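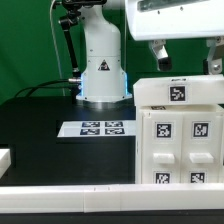

Gripper over the two-drawer cabinet on the test table, with the marker sheet to the left of the cabinet.

Comparing Two Sets of Gripper Fingers on a Drawer Task

This page covers the procedure we use at Florndale to compare finger sets on the same arm. The two sets are called Dristero (straight metal fingers with soft tips) and Mabula (wider fingers with a shallow hook at the end). The procedure assumes the arm is mounted, powered and reachable from the controller, and that you have already run the basic motion check.

What you need

Arm and parallel gripper, with both finger sets
Drawer cabinet with rectangular handles and fiducial markers on the drawers
Printed marker sheet, four markers, two by two
Fixed camera with a clear view of the cabinet front
Hex keys, thread locker, lint-free cloth
Hemetach control software on the host machine

Step 1. Fix the cabinet

Place the cabinet within reach of the arm with the handles facing the camera. Slide the marker sheet partly under it so that the weight of the cabinet holds the paper flat. All four markers on the sheet must stay uncovered. Push on the cabinet front with one finger. If it slides, put non-slip pads under the corners before going on. A cabinet that shifts on each pull will make the two finger sets look equally bad.

Step 2. Check the markers

Open the camera view in Hemetach and turn on marker detection. Confirm that the sheet markers and the drawer markers all report an ID. Marker detection drops out under glare, so move the lamp if an ID flickers. Save one reference pose for the cabinet.

The drawer markers are used to measure travel. The sheet markers are used to detect whether the cabinet has moved relative to the table. Do not use one group for both jobs.

Step 3. Install the first finger set

Open the gripper fully and disable the drive. Remove the old fingers, wipe the mounting faces and fit the new pair. Tighten the bolts evenly. Re-enable the drive and close the fingers slowly with nothing between them. The tips should meet across their full width.

Enter the new tool length. This is the step most often skipped, and the result is a gripper that closes just above or just below the handle. Then run the zero routine twice and compare the readings. If they differ by more than 10 encoder counts, loosen the fingers and seat them again.

Step 4. Set speed and force

Use the same settings for both sets:

Approach time limit: 2000 ms
Grip force: 40 percent of the gripper's range
Pull direction: straight out from the cabinet front
Release: fully open before any retreat

Raise the force only if both sets slip. Changing it for one set makes the comparison useless.

Step 5. Run the trials

Alternate left drawer and right drawer. Each trial is approach, grip, pull, release, retreat, then push closed with the fingers shut. Log the outcome as one of these:

OK
Slip: fingers closed on the handle and came off during the pull
Miss: fingers closed without contact
Shift: sheet markers show the cabinet moved
Stop: the controller halted on a force limit

After a Shift, return the cabinet to the reference pose before the next trial. After a Stop, read the log first. Do not clear the fault and continue blind.

Step 6. Swap and repeat

Repeat from Step 3 with the second set. Leave the lamp, camera and marker sheet alone. If anything gets bumped, save a new reference pose and start that block over.

Our results

The last comparison used 479 trials in total: 176 with Dristero and the rest with Mabula. The counts are uneven because the Dristero tips wore through and no spare pair was on hand. Mabula slipped less often. Dristero needed less clearance beside the handle and was easier to line up. We kept Mabula on for drawers and went back to Dristero for small parts.

Known problems

Cables near the base can catch when the first joint turns far to one side. Route them with slack and limit the joint in software.

Hemetach keeps the previous tool length after a restart if the profile was not saved. Check the value before the first move.

Last updated July 7, 2023. Step 3 was rewritten; the May version left out the second zero reading.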